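Course handout, Unit 4: From wrist view to grasp command
Robot Software Lab, spring term

Please read this before the lab and bring your own copy. In Unit 3 we worked with rigid blocks on a flat table. Now we take thin wrappers on soft bedding, and most of your old code will give wrong answers. We use the Grimik recordings, which contain 2748 frames in total. Your group receives 522 of them for tuning, and the others stay with me for grading.

4.1 What the perception node must deliver

The node, called Urska, takes one image and returns a list of candidates. Each candidate has a mask, a center and a closing direction. It does not need the name of the product. A mask which joins two wrappers is counted as an error, also when the center is good. Be careful with foil, because the highlights often split one object in several masks. Folds of the duvet are the second usual source of false candidates.

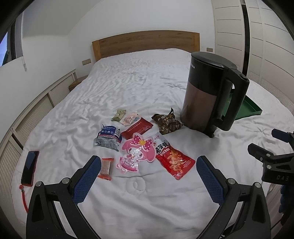

4.2 Choosing the target

The planner Prutero gives each candidate a score. Start with these three terms:

free space on both sides, for the two fingers
distance to larger objects, such as the kettle
agreement between the last 15 frames

A candidate without free space gets score zero and is removed. Do not add a color term yet. Last year many groups did this, and their planner then preferred everything red.

4.3 Deciding that the object is held

With a block, the finger gap stops at a known width. A wrapper has no such width, and the fingers can close almost completely with foil between them. For this reason we use also the image. Look at the region between the two pads: a crumpled gold-and-brown wrapper there, with the white bed cover under it, should give the state HELD. The letters "NUTR" are a good patch for tracking while they remain visible. 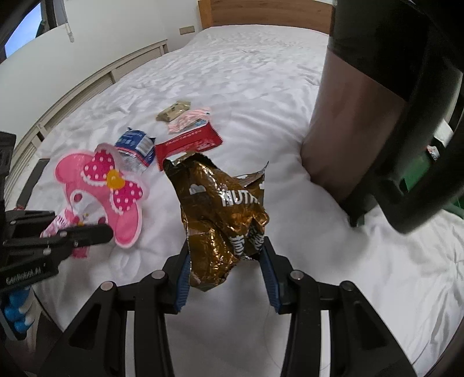

Notes by Anwara Miah, teaching assistant, Liyanage Lab

The check in 4.3 runs at 60 Hz, but the mask arrives more slowly. Keep the time stamp of the mask and refuse an old one. Please write the state changes to the log, otherwise I can't help you find the mistake.

The tracker should also accept that the letters change when the foil folds. In another frame the readable part is "NUTE", and the torn top shows silver, so a fixed template will fail. Update the template only while the state is HELD.

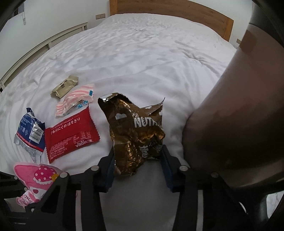 May we use the finger gap alone if our mask is too slow?
Only for the first exercise. From the second exercise the image check is required, and a slow mask costs fewer points than a missing one.

Hand in: the log file, your score weights, and one page about the worst failure.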